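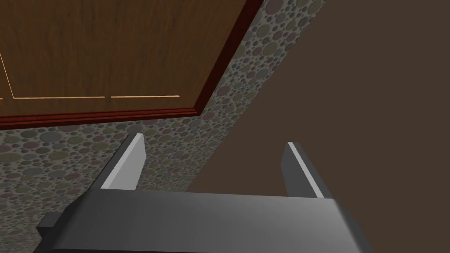
According to one client, Furham was the first planning office to ask which meetings the firm could stop holding. The remark came at the close of an engagement in February, and it describes the purpose of the company fairly well.

About Furham

By the Furham editorial staff
Jan 2, 2014

Furham provides scheduling, resource planning and project office support to small and mid-sized organizations. The company was formed by the merger of two practices, Gistov and Hattar. Gistov prepared construction and plant schedules. Hattar trained office managers in budgeting and work planning. The combined company has 23 full-time employees and operates from a single office.

What We Do

Our work falls under two headings. The first is direct support, in which a Furham planner is assigned to a client for a fixed term and maintains the master schedule, the resource calendar and the register of open decisions. The second is instruction. Courses are held at our office or on the client's premises and are limited to 17 participants. Each participant brings a current project and leaves with a working plan for it.

We do not sell software. Clients may continue to use the planning tools they already own, and our staff will work within them.

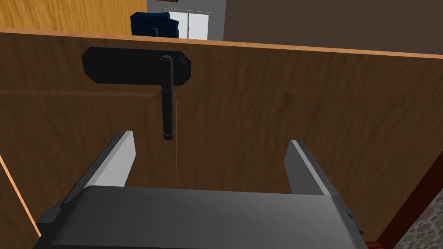
Door with black handle and mounting plate

How We Work

Every engagement begins with a review of the client's existing commitments. The planner meets separately with each department head and prepares a written summary of who has been promised to which project, and for how long. In many cases the same person has been promised twice. The summary is delivered before any new schedule is drawn up, and the client is free to end the engagement at that point without further charge.

Schedules are then revised every seven working days. Changes between revisions are recorded but not published, except where a delivery date is affected. This rule was carried over from Gistov and remains in force for all clients.

The Hinoria Method

Hinoria is the name of our internal planning standard. It sets out how tasks are named, how estimates are approved and how a project is formally closed. The current edition includes a section on shared staff -- the subject on which we receive the most inquiries. Clients receive a copy at the start of an engagement and may keep it for their own use.

Contact

Inquiries about courses and placements may be directed to the main office, extension 3091. Written requests should state the size of the project team and the expected start date.

Last updated: Jan 2, 2014

Related pages
Course Calendar
Terms of Engagement
Hinoria: Notes on the Current Edition
Careers at Furham
Former Gistov and Hattar Clients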